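5 de março de 2024

Acordei cedo, antes do despertador, e fiquei na cama a ouvir os camiões na rua. Hoje não tinha de ir a Prollstead, por isso não havia pressa. Lavei a loiça de ontem, pus a toalha a secar na varanda e fiz a lista das compras no verso de uma fatura da Plendus.

Para o pequeno-almoço decidi aquecer pãezinhos ao vapor. Estavam no congelador desde a semana passada, quando os comprei na loja ao fundo da avenida, num saco de 300 gramas. Tirei 2. Deixei-os fora do frio enquanto arrumava a gaveta dos talheres, onde há sempre migalhas.

O tacho pequeno verde-menta serve bem para isto. Pus um pouco de água no fundo, a grelha redonda de arame por cima, e em cima da grelha os dois pães: o liso atrás e o outro, o de superfície irregular, à frente. Couberam um bocado encostados. A receita que segui, da página da Wisedia, manda deixar espaço entre eles, mas com este tamanho de tacho não dá.

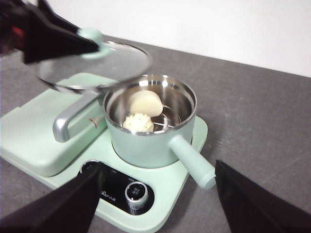

Os dois pães na grelha, com a tampa de vidro ainda no ar.

Marquei uns 3 minutos a mais do que dizia na receita. Entretanto fiz café e abri a janela, que a cozinha embacia depressa. O liso ficou bom, macio até ao meio. O outro desfez-se um pouco quando o tirei com a colher e comi os bocados à mão, de pé, junto ao lava-loiça. Da próxima vez ponho papel por baixo.

Gosto de ter o tacho e a base da mesma cor. Comprei-os em agosto e na altura achei caro. Tenho-os usado quase todos os dias, sobretudo para sopa e ovos. A base é larga e ocupa muito espaço na bancada, e tive de passar a torradeira para cima do frigorífico.

À tarde liguei para a Kofler por causa do exaustor. Deram-me o número do pedido, 2878, e disseram que telefonam quando houver peça. Apontei no calendário da cozinha. Depois fui às compras: arroz, cebolas, detergente, mais pães ao vapor (só dos lisos). Esqueci-me do leite.

Jantei arroz com o resto das couves. Lavei o tacho e a grelha à mão e deixei tudo a escorrer. A grelha seca mal nas junções, passei-lhe um pano. Amanhã tenho de me levantar às seis e falta-me passar a camisa.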